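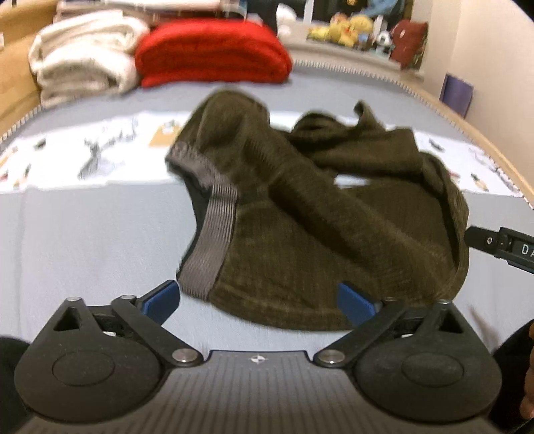 [grevach-users] Merging two tables when the key column has different types

From: Zawadi Mwaipopo
To: grevach-users
Subject: Re: Left merge gives only missing values in the new columns

Hello Mutua, hello all,

Thank you for sending the small files together with your question. I could run your script on my own computer and I get the same result as you. I will answer between your lines.

Mutua Tanui wrote:
> I am new on this list, so please tell me if the question was asked before.
> I have two CSV files. The first one is the list of orders from our shop
> system (Hevar), with 2,000 rows. The second one is the list of customers,
> with 597 rows. Both files have a column with the name customer_id.
> I want to add the columns "region" and "discount" to the orders.
>
> orders = pd.read_csv("orders.csv", dtype=str)
> customers = pd.read_csv("customers.csv")
> result = orders.merge(customers, on="customer_id", how="left")
>
> With my older pandas at home I got an error about object and int64.
> Then I changed the second line to this:
>
> customers["customer_id"] = customers["customer_id"].astype(str)
>
> Now there is no error, but region and discount are NaN in every row.

The error at the beginning was correct and useful. In the orders the key was text, in the customers it was a number, and pandas does not want to guess which one you mean. So your idea to convert the column was good, but it came too late. Look at the first lines of the customers file in a text editor (please do not use a spreadsheet program, it changes the same thing again). The ids are written like this:

000417
000418
000421

Every id has 6 characters. When read_csv reads this column without a dtype, it sees only digits and makes integers, so 000417 becomes 417. After this the zeros are lost. If you then call astype(str), you get the text "417", and this is not equal to the text "000417" in the orders. A left merge keeps all rows from the left table, also when there is no partner on the right side, and so you see NaN everywhere and no message.

The better way is to read the column as text from the start:

customers = pd.read_csv("customers.csv", dtype={"customer_id": str})
result = orders.merge(customers, on="customer_id", how="left")

I write the dtype only for this one column. If you write dtype=str for the whole file, then discount is also text, and later the multiplication will not work.

> If I cannot read the file again (for another month I have only the
> data frame in a pickle file), is there some way to repair the ids?

Yes, if you are sure that all ids have the same length. You can fill the zeros again from the left:

customers["customer_id"] = customers["customer_id"].astype(str).str.zfill(6)

Please check first that the column is really int64 and not float64. When there was one empty cell in the file, pandas makes floats from the whole column, and then astype(str) gives "417.0". With zfill this becomes "0417.0", and you will search for the mistake a long time (I did, in November, for our Kioko reports). In this case convert in between to the integer type which allows missing values:

customers["customer_id"] = customers["customer_id"].astype("Int64").astype("string").str.zfill(6)

The capital I in "Int64" is important. With the small letter you get an error when there are missing values.

> My colleague says I should use join and not merge, because it is faster.
> Is this true?

For tables of your size you will not feel any difference. The method join works with the index of the second table, so you must first write set_index("customer_id") on the customers. If the types are not the same, you have the same problem there. I would stay with merge, it is easier to read for the next person.

> How can I see that the merge went well? I have too many rows to look
> at all of them.

I use two parameters for this. The first is indicator:

result = orders.merge(customers, on="customer_id", how="left", indicator=True)
print(result["_merge"].value_counts())

You get a new column with the name _merge, which says "both" or "left_only" for each row. In your old version all rows were left_only. With the corrected reading I get 2 rows with left_only, and these are orders where the customer_id has a space at the end. You can remove it before the merge:

orders["customer_id"] = orders["customer_id"].str.strip()

After this line all rows are "both" on my side.

The second parameter is validate:

result = orders.merge(customers, on="customer_id", how="left", validate="many_to_one")

With this pandas checks that every id is only one time in the customers table. If some customer is there twice, you get a MergeError. Without the check, each order of this customer would be doubled, and your sum at the end would be too high. Your file has no double ids, but the export for the next month may have them. The old export from Grallutari had them often, when a customer moved to a new address.

If you want to find them by yourself:

customers[customers["customer_id"].duplicated(keep=False)]

The part keep=False shows all of the double rows and not only the later ones.

> One last thing: after the merge I have region_x and region_y. Why?

This comes from the second test file you sent, where the orders have already a column region. pandas keeps both and adds _x for the left and _y for the right. You can drop the old one before the merge, or give clearer names with suffixes=("_order", "_customer"). I do not know which region is the correct one for your report, so this you must decide.

I did not test the pickle file, it was not attached. If the zfill line does not work there, please send the output of customers.dtypes and of customers.head() to the list, as text and not as a screenshot, so that other people can find it later by searching.

Kind regards,
Zawadi

_______________________________________________
grevach-users mailing list
To leave the list, send a message with the word unsubscribe in the subject line.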